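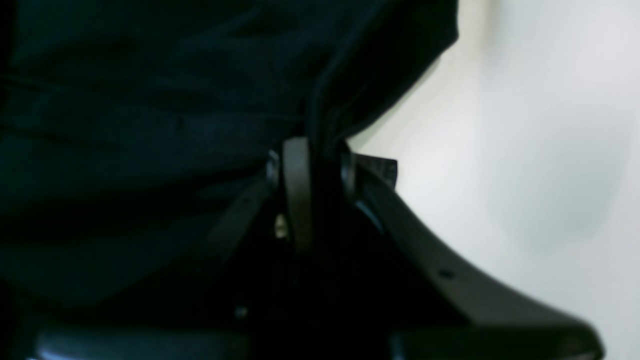

Page last modified: 22 April 2023, M. Robles

Print this page | E-mail this page

Folding cell, two-arm bench (Mindari)

Picked up from Nayeli's notes. Cycle counter read 2,936 when I powered down to go over the grippers. Dark cloth stays as the test piece until we're through with this round.

Left gripper: pivot joints wiped out, lint packed in behind the link again. One finger screw had backed off, snugged by hand and marked with paint pen. Right gripper was clean. Lint check is now every 100 cycles on both sides, written on the card.

Closing force was set at 55 in Urkano, which let thick folds slide. Tried a few values and left it at 60 percent of the old Salinas setting, see the config file for the number. Don't copy it to the other bench.

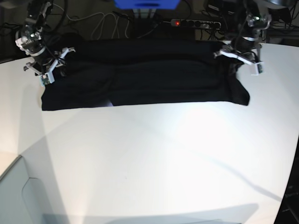 Cables next. The gripper lead needs enough slack to clear the wrist at full reach, but a big loop drags on the cloth when the arm comes in low. Retied both sides and jogged each arm slowly through the pick and release points before letting Flumow run the sequence. It stopped once at step 117 with a joint limit warning. Moved the release point in a little and reran from the top, no warning.

Still to do:
- Nayeli Huamán to order spare pivot screws, we have one bag left
- rehome both arms after the next cold start and compare offsets
- try the lighter cloth in May

Print | E-mail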